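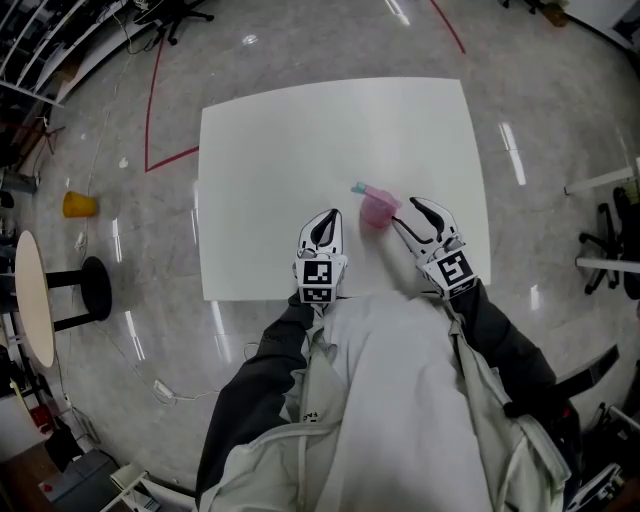 Left gripper drops out of tracking partway through a demo, then comes back somewhere it has never been. We're recording cup handling with the hand-held pair, and the episodes look fine to anyone standing at the table. On playback the left hand stops dead, hangs there, and then jumps sideways through its own wrist. The right hand is fine. The right hand has always been fine, and I've started to resent it. Setup is the big square white table, pink cup near the middle, operator at the near edge with the right gripper doing the work and the left one parked on the tabletop with its marker up, so you'd think the parked one would be the easy one to follow. The tabletop is glossy and throws the overhead lights straight back, and I'll come back to that, at length, because I was very sure of myself.

Status: Closed
Priority: Medium (was High, was Low, was High)
Component: Stusum recorder, pose tracking
Opened by: site lead, Fendbridge
Assigned to: Spyros Delić, Pralent support

Steps to reproduce
Start a session in Stusum. Do the homing touch with both grippers. Record a demo: right hand takes the cup, moves it, lets go. Left hand rests, then comes in to help with the second half. Export and play back.

Expected: two hands.
Got: one hand and a rumor.

Log

9:40 — Recorded 15 episodes with nothing changed, so we'd have a baseline. Left track lost in most of them. When it goes, it goes while the hand is resting or just as it lifts. Once it's up and moving it holds.

10:05 — Blamed the battery. Swapped the battery. No change. Everyone blames the battery first and I see no reason to be different.

10:20 — Blamed the glare. Big shiny table, ceiling lights, white gripper with a black-and-white marker on it. I announced to the room that this was textbook. Killed the row of lights over the table and recorded again. The left hand still dropped out, only now in worse light.

10:50 — Put a matte gray cloth over the table, because I don't give up a theory that easily. Same dropout. Also the cup now catches on the cloth and the operator hates me. Cloth removed.

11:15 — Swapped hands. Left gripper did the task, right gripper rested. The left dropped when it came back down to rest. Right one rested like a saint. So it follows the gripper and has nothing to do with which hand is busy. Should have done this at 9:45.

11:30 — Sent the exports to Pralent with a short and fairly polite note.

Reply from Spyros Delić

Thanks for the files, and for the note. A few questions before I send you anything to install.

Which marker is the recorder set to use for the left side? Your left gripper has the large one on the body and a smaller one below it. The small one is there for close work. If the size entered for it is wrong, the solver gets two answers for where the hand is and they don't agree. While the hand is moving, the motion filter picks the sensible one. At rest it has less to go on and can settle on the wrong one, or give up on both.

Could you open the device profile for each side and paste me the marker section? Please don't change it first. I know you'll want to.

1:10 — I did want to. Pasted as found:

right: main marker on, small marker off
left: main marker on, small marker on, small marker size same as main

Same as main. The small marker, whose whole personality is being smaller.

Reply from Spyros Delić

That would do it. The solver believes the small marker is as big as the large one, so it concludes that the marker is much farther away than it is. Your left hand is being placed below the tabletop and then thrown out as impossible, and that's the freeze you see. The jump is the track starting up again from the wrong guess.

Turn the small marker off on the left for now. If you need it later, measure the black square edge to edge with calipers and enter that. Do not use the number on the packing sheet. Then restart the recorder completely. Reloading the profile keeps the old size in memory, and that one is our bug. I've filed it.

1:45 — Small marker off. Reloaded the profile, because I read the last paragraph after I did the first one. Dropout still there. Restarted the recorder completely. Dropout gone.

2:30 — Recorded another 15. Left hand present in all of them, start to finish, including five where I had the operator rest it at silly angles. Lights on, no cloth.

3:10 — Went looking for who set the size. The left profile was copied over from the Muñoz bench in April, where they had a different gripper with two markers the same size. It was right over there. Here it has been wrong ever since, and we didn't notice because until this month all our tasks were one-handed and we trimmed the other track before anybody looked at it.

What to do with the old recordings
We have 300 episodes that used the left profile as it was. Spyros says the raw video is intact and the poses can be solved again offline with the small marker ignored, so no one has to stand there and move the cup 300 more times. The operator asked me to put that in writing. There it is.

For the one-handed episodes, leave them alone. The right track was never affected.

For the two-handed ones, re-solve, then check the resting stretch at the start. If the left hand sits still and above the table, keep it. If it's below the table, the old profile got loaded again and you need the full restart described earlier.

Training on the two-handed set is paused until that's done. The policy from last week, which kept freezing with its left arm down and then lunging, may have been doing precisely what we taught it. I owe the arm an apology.

Open items
Recorder should reload marker sizes without a restart (Pralent, filed).
Lock the profile per gripper so it can't be copied between benches (Pralent, requested, "under consideration").
Return the gray cloth (me).

Closing this. Reopen if the right hand starts acting up, which at this point I'd almost welcome.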